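Print this page | E-mail this page

Ellero Housekeeping Evening – speaker notes
Talk 2: The bed with many layers
5 October 2018

(Slide 1, title. Wait until the people at the back have a chair.)

Good evening and thank you for coming after work. My subject tonight is small. I will speak about the bed which has more on it than it needs, and how to make it in the morning without becoming angry. I have cleaned holiday flats for Wodico, and before this I worked in a guest house in Gökçe, so most of what I say comes from these two places. In the guest house we had white sheets and one white doona and it was easy. In a private home it is never like this.

(Slide 2, list of words.)

First the words, because in this hall we do not all use the same ones. When I say doona, I mean the filled one with a washable cover. When I say bed cover, I mean the quilted one, stitched through, which goes over everything. A blanket is a blanket. The throw I will leave to the colour people.

Ask the room: who has more than two covers on the bed at the moment? Let them put hands up. Do not comment on it.

(Slide 3.)

The order of work. I say this slowly.

Take off all that is not flat. Pillows, cushions, pyjamas, the book. Put them on a chair and never on the floor, you will only need to bend again.

Open the bed completely and leave it open while you have breakfast. My mother did this also in December with the window open, and I do not ask it from anybody.

Pull the bottom sheet from the corner which is farthest from you. Then the blanket, then the quilted cover last. Many people pull the quilted cover first as it is the biggest and the room looks better quickly, but under it the blanket stays in a lump and by the evening you feel it with your feet.

(If somebody asks about fitted sheets: yes, buy them one size deeper. Go on.)

(Slide 4.)

Weight. A quilted cover in double size can be heavy when it comes from the machine, and the stitching holds water. At the laundromat in Tasteditz I paid for the dryer 2 times before I learned to shake the cover halfway through. Stop it after 10 minutes, take the cover out, turn it, put it back. If the pattern has raised shapes, look in the seams for damp with the back of the hand.

Blankets with a ribbed band or a woven stripe I wash alone. The band can shrink more than the rest, and then the blanket will not lie straight any more, whatever you do.

(Slide 5. Leave it up a while, drink some water.)
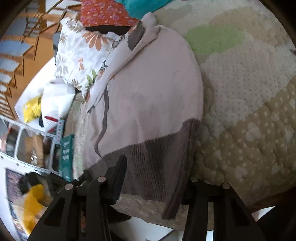

Slide 5: Pink-lilac blanket on the bed, quilted cloud cover to the right, daisy pillow at the top.

So where to begin? I would begin with the pillow, up and away, together with the red floral and the teal fabric behind it. Next the blanket. Take it by the bunched end and turn it until the ribbed band lies straight across. The dark stripe on the left is a good help, I use it like a ruler. When the stripe is straight, the blanket is straight.

The cloud cover goes over the top. With a pattern like this I choose one shape, for me the green cloud, and I remember where it belongs. Next morning I look only for this cloud. It saves some walking from one side to the other.

The lace trim at the left side I would leave showing. Somebody once chose it and it is nice to see it. Do not tuck it under, lace does not like to be folded under a mattress.

Then the side of the bed. Bags, a small box, things standing on their end. I empty the bags before I make the bed and never after, or they come up on the clean cover. Where there is wire shelving near the bed, I keep one compartment free for what was in the hand at bedtime.

(Slide 6, prices. Only if there is time.)

A good quilted cover was 200 dollars when I last looked, and a simple one 100. I have both and they have aged the same. Keep the receipt with the washing label, in one envelope.

Questions. Repeat each question loudly, the microphone at the front does not reach the last rows. The folding sheets for practice are on the long table, please work in pairs and leave them folded for the next group.

Print this page | E-mail this page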